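Yetunde Anozie on teaching a computer how people really walk

March 6, 2024

Yetunde Anozie puts the kettle on before I have my coat off, and she talks the whole time it is boiling. She has been an animator for most of her working life, first on hand-drawn television and then, for a good long stretch, on games, and she has the habit (she warned me about this on the phone) of getting up to show you what she means. By the end of our afternoon together she had walked across the kitchen as a tired postman, a heron, a boy pretending not to be late for school and a woman carrying a tray she didn't trust. I have rarely enjoyed an interview more, and I have certainly never had to move my chair so often during one.

The reason for my visit was Clurnia, the piece of software she and her colleagues at Naciri have been building. Naciri is a small studio in Lollenport, up two flights of stairs above the old chandlery, and Clurnia is their tool for turning recorded human movement into something an animator can shape by hand without tearing it all to pieces. It went out to its first outside users last July. Since then it has found its way into museum displays, a couple of children's programmes and one rather lovely short about a lighthouse, and Yetunde seems pleased and slightly startled by all of it.

"I never wanted to make software," she says, settling down with her tea at last. "I want that written down. I wanted to make a fox walk across a field. That was all I was trying to do, and the fox wouldn't go."

The fox, I should explain, belonged to a picture-book adaptation called Brurkden, which was the first thing Naciri made under its own name. It was meant to be a modest half hour for the winter holidays. There was a fox, a girl, a village under snow and a grandfather who hardly spoke, and it was the grandfather who caused the trouble in the end, although the fox got the blame.

"We'd recorded a wonderful old actor for him," she tells me. "He'd done it beautifully. He had this way of stopping before he sat down, as if he was asking the chair's permission. And when we put it on the character it was all there, every bit of it, and it was horrible! The model had shorter legs and a great big coat, so the hands went through the coat, and the feet slid about, and when you tried to fix the feet you lost the stop. The stop was the whole performance. I sat there until all hours going through it one pose at a time, and every time I mended something I'd flattened him a bit more."

People who have worked with motion capture will know the trouble well. A performer is recorded in a suit, the recording arrives as an enormous heap of positions with a fresh set for every tiny slice of time, and then some poor soul has to fit it on to a body that is the wrong shape. The scene with the chair, short as it was, had 142 corrections noted against it on the day she gave up. She still has the list, and she fetched it out of a drawer to show me, in three colours of pen with a good deal of underlining.

"So I went to see our programmers and I was quite rude, I think. I said, why can't I tell it what matters? Why can't I say, keep the stop, keep the way his head drops, and do what you like with the rest? And they looked at each other and one of them said, well, you could, if somebody wrote it. And I said, go on then."

That, more or less, is what Clurnia does. You load a recorded movement and mark the moments you care about, which the team call pins. A pin might be a pause, or a tilt of the shoulders, or the exact beat when a hand lets go of something. When the movement is moved on to a different body, the pins are held as firmly as the software can manage and everything in between is allowed to bend. It can be done quite roughly to begin with and made finer later on, which suits the way animators like to work.
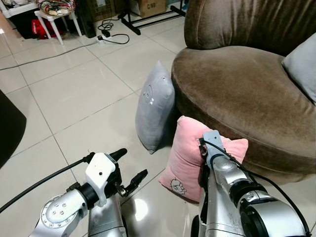
Pink cushion, brown armchair.

I asked whether it had been hard to get the programmers and the animators to understand one another, and she laughed so much she had to put down her cup.

"Oh, it was dreadful. Lovely, but dreadful. An animator will say a movement is heavy, and a programmer will want to know what the number is. There isn't a number! Or there might be, but it's a different one each time. We had a whole week on the word 'soft'. I meant that the arm arrives late and doesn't mind. They thought I meant slow. So they made me a slow arm, and I said no, softer, and they made me a slower one, and by the end of the week this arm was taking so long to pick up a spoon that you could have gone out and bought a new spoon."

They settled it by acting things out. Somebody would stand up in the middle of the office and reach for a mug in a soft way, and then in a slow way, and everybody would watch until they could tell the two apart. It became such a regular part of the day that they cleared some desks out of the way. She thinks the best parts of Clurnia came out of those mornings, and she would like other studios to try it, whatever it is they happen to be making.

There is a library that comes with the software as well, and it is the part she is proudest of. It holds 2369 short movements, all recorded by Naciri with performers they chose themselves, and Yetunde was in the room for nearly every one. Most libraries of this kind, she says, are full of people running, jumping and being shot at. Hers has people looking for their glasses. It has somebody getting out of a low car, somebody folding a sheet alone, somebody waving to a person who turns out to be a stranger and trying to turn the wave into something else.

"That one's my favourite," she says, and of course she gets up and does it, and it is very funny. "Everyone's done it. You can't get it by asking for a wave, because people just wave. You have to tell them a story first. I'd say, it's your cousin over there, you haven't seen her in years, off you go. And then halfway through I'd shout out, it isn't her! And whatever they did next, that was the thing I wanted."

She worked with 32 performers in all, and she was particular about who they were. Some were trained dancers or actors, but plenty had never been near a stage. There was a retired midwife, a roofer, two sisters who keep bees. The oldest were well past eighty. She wanted knees that complained and shoulders that had done a bit of lifting, and she wanted people who used sticks and people who used wheelchairs, recorded with the same care as everybody else and filed in the same folders as everybody else.

"If you only ever record young fit people, then your old characters are young fit people bending over," she says. "I've done it myself! I've animated grannies like that. You put the hand on the small of the back and you think, there we are, granny. My own mother saw one of mine once and asked me what was wrong with that poor woman."

Each session lasted a morning, with plenty of stops for something to eat, and everyone was paid the same rate. Performers can also ask for their movements to be taken out of the library later if they change their minds, which has happened once. Yetunde was sorry to lose those clips, and says so, but she thinks people ought to be able to say no to something even after they've said yes to it. A walk is a very personal thing, in her opinion. She can pick out a friend by it from the far end of the harbour wall, long before she can see a face.

We got on, as one does these days, to the question of whether all this will be done by machines before long, and whether the animator will be left with anything to do. She took her time answering. She isn't against the newer tools and she uses a few of them, mainly for tidying up, but she gets cross when they are sold as a way of doing without people.

"I've been shown a lot of movement that's come out of nowhere, just made up by the computer, and some of it's very smooth. I look at it and I think, who is that? It's a person walking, I can see that, but where are they going? Have they had their breakfast? When I've got my old actor stopping before the chair, I know something about that man. I might not be able to tell you what, but I know it, and so will a child of six watching it."

The grandfather did get finished, I'm glad to say. An early and very wobbly version of Clurnia was used on his scenes, and the stop before the chair is there for anyone who cares to look for it. The fox was done by hand after all. Foxes, it seems, are not at all keen on the suit (this was a joke, she assured me, no fox was ever asked), and Yetunde drew her way through his walk with a stack of her own sketches from the allotments behind her house, where a real one comes through most evenings and sits on somebody's compost heap.

There are 15 people at Naciri now, which she finds a little alarming, having liked it very much when they could all fit round one table. A new version of the software is being worked on, and it will do more with hands. Hands are what she wants to talk about most, and we spent a good half of our second pot of tea on the subject. She thinks they are always left until last and always done in a hurry. A character can be beautifully acted from the wrist up and then finish in a pair of mittens.

"Watch someone doing up a button," she says. "Any button, on a coat. There's a bit where the thumb can't see what it's doing and has to guess, and then it finds the hole and the whole hand relaxes. It's tiny. I've been trying to get that for years. We recorded it again only last month and it was very nearly right, and I went home so happy I missed my stop on the bus."

She has another half hour in mind too, another story for Brurkden's village, with the girl a few years older and the grandfather still not saying much. There's no money for it yet. She has drawn most of the opening regardless, in a thick green sketchbook that she let me leaf through while she rinsed the cups, and on one page there was nothing but buttons, row after row of them, with a small careful thumb beside each one.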